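読了時間:9分

4. 両手デモの取り込みと把持ラベルの確認

4.1 始める前に

この章では、左右2台のハンドグリッパで記録したデモを Priviment に取り込み、指の開度を較正し、把持ラベルを付けて Skurthorpe に渡すまでを扱います。第3章のカメラ較正を飛ばしてきた方は、いま戻ってください。飛ばしたまま進んでもエラーは一つも出ません。数時間後に、手先が天板の下を滑っていく見事な軌道が得られるだけです。

用意するもの:
・左右それぞれの記録フォルダ(第2章の命名規則に従ったもの)
・開度較正ファイル2つ(左右で1つずつ。使い回しは不可)
・Osico ビューア。Priviment と同じ版にそろえること

注:本章の画面名とコマンド名は2018年6月6日版に合わせてあります。それ以前の版では「把持ラベル」が「接触フラグ」と表示されます。中身は同じです。名前を変えたかった人がいたのでしょう。

4.2 取り込みと時刻合わせ

1. Priviment を起動し、「新規セッション」から「両手」を選びます。「片手×2」という紛らわしい項目がすぐ下にありますが、左右を別々のデモとして扱うモードです。両手の協調を学習させたい場合には何の役にも立ちません。

2. 左右の記録フォルダを、それぞれの欄に入れます。左右の判定は自動では行われません。自動判定は以前の版にありましたが、自信満々に間違えるため外しました。

3. 「時刻合わせ」を押します。左右の記録から共通の動きを探し、ずれをミリ秒で表示します。ずれが900ミリ秒を超えると取り込みは中断されます。片方の録画開始を押し忘れ、あとから慌てて押した記録は、たいていここで止まります。

4. ずれの値を確認し、「適用」を押します。適用後の値は session.log にも残ります。

注意:時刻合わせの上限は設定ファイルで4000ミリ秒まで広げられます。広げれば中断は減り、左手が物を渡す前に右手が受け取っているデモが増えます。

4.3 開度の較正

5. 「較正」タブを開き、指を全開、全閉にした記録をそれぞれ読み込みます。全閉とは、指先のパッド同士が軽く触れる位置です。力いっぱい握り込むとパッドがつぶれ、その分だけゼロ点が内側にずれます。

6. 較正ファイルを左右別々に保存します。ファイル名に left と right を入れてください。「新しい方」「新しい方2」は、翌週の自分に対する嫌がらせです。

4.4 把持ラベルの生成

7. 「ラベル生成」を開き、各グリッパの役割を指定します。選択肢は次の3つです。
・把持:指で対象をつまむ
・工具:先端に取り付けた道具で作業する
・混在:途中で切り替わる

片方の指で小物をつまみ、もう片方の先端にフォークを付けているような組み合わせでは、左右に別の役割を与えます。両方を「把持」にすると、フォーク側では開度が変わらないため、全区間が「把持中」になります。嘘とも言い切れないところが厄介です。

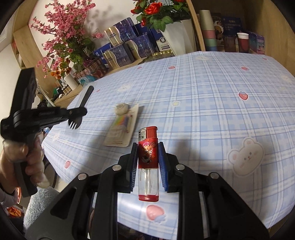 8. 「開度のしきい値」は初期値のままで一度実行します。細い対象では全閉との差が小さく、把持と空振りの区別がつきにくくなります。しきい値をいじるのは結果を見てからにしてください。見る前にいじる人のために「初期値に戻す」ボタンは大きめに作ってあります。

9. 「画像で補助」をオンにします。開度だけで決めた区間を、指の間の画像で見直す機能です。対象の一部が透明な場合、検出器は色の付いた部分だけを物体とみなすことがあります。透明部分を除いた輪郭が出ていたら、Osico の筆ツールで塗り足します。

10. 「実行」を押します。進捗バーは99%で長く止まります。止まっているように見える間は索引を書き出しています。終了させないでください。途中で切れた索引を修復する機能は10月の版で入る予定です。予定です。

4.5 背景の誤検出を減らす

柄物の布、棚に並んだ箱、造花。人が暮らす場所で記録すると、検出器には気になるものがいくらでもあります。とくに布に印刷された果物や顔の柄は、卓上の物体として拾われがちです。Nair(計画モジュール)は渡された物体を疑わないため、放っておくと印刷された苺を律儀に回避する軌道を作ります。

11. Osico で「平面上の物体」を表示し、高さの列で並べ替えます。高さがゼロに近いものは柄の可能性があります。薄いカードや包み紙も同じ場所に並ぶため、一括削除は使わず、一つずつ開いて確認します。

12. 柄と判断したものには「印刷」タグを付けます。タグはセッション全体に引き継がれます。削除では次のデモでまた現れ、また削除することになります。

13. 相手側のグリッパと手には「自己」マスクを掛けます。掛け忘れると、右手が左手を障害物として避け、左手もまた右手を避けます。礼儀正しい軌道ですが、仕事は進みません。

4.6 解放ラベルの確認

把持の始まりに比べ、終わりはずっと面倒です。指が開いた瞬間と、対象が指から離れた瞬間は同じとは限りません。軽い包装フィルムはパッドに貼り付いたまま残ることがあり、開度だけを見る計算では「解放済み」になります。

14. Osico で「解放候補」を開き、指が開き始める前後をコマ送りします。

15. 対象が両方の指から離れた最初のコマに「解放」を置きます。判断できないときは「不明」を選びます。「不明」は学習から除外されるだけで、成績には響きません。

16. ごみ箱の上での解放では、「目標領域」を箱の口に合わせて楕円で描きます。床まで含めて描くと、床に落とすことも成功に数えられます。人間の部屋ではよく見る流儀ですが、教える必要はないでしょう。

17. 細長く透けた対象では、「追従」を重心から「上端・下端」に切り替えます。垂れた下端が箱の口に近くても、上をつまんでいるうちは解放を置かないでください。
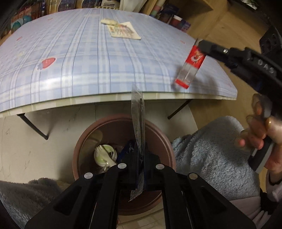
4.7 書き出し

18. 「検証」を押します。左右の時刻、較正ファイル、ラベルの抜けが調べられます。黄色の警告は読んでから閉じること。読まずに閉じた回数も session.log に残ります。

19. 「Skurthorpe へ書き出し」を選びます。1回に送れるのは3000区間までです。超えた分は次の束に回され、束の境目は必ずデモの切れ目に置かれます。

20. 転送が終わったら、受信側に表示された区間数と Osico の区間数を見比べます。

よくあるエラー

E-1262:左右の較正ファイルが同一です。手順6に戻り、右手のファイルを作り直してください。「うちの2台は完全に同じ個体なので」という問い合わせには、丁寧に同じ手順をご案内しています。

E-3000:区間数が上限を超え、かつ切れ目が見つかりません。長いデモを1本のまま録り続けた場合に出ます。Osico の「分割」で、両手が何も持っていないコマを選んで切ってください。

左右が入れ替わって表示される:手順2でフォルダを逆に入れています。「左右交換」ボタンで直りますが、押すたびに入れ替わるため、不安になって2回押さないでください。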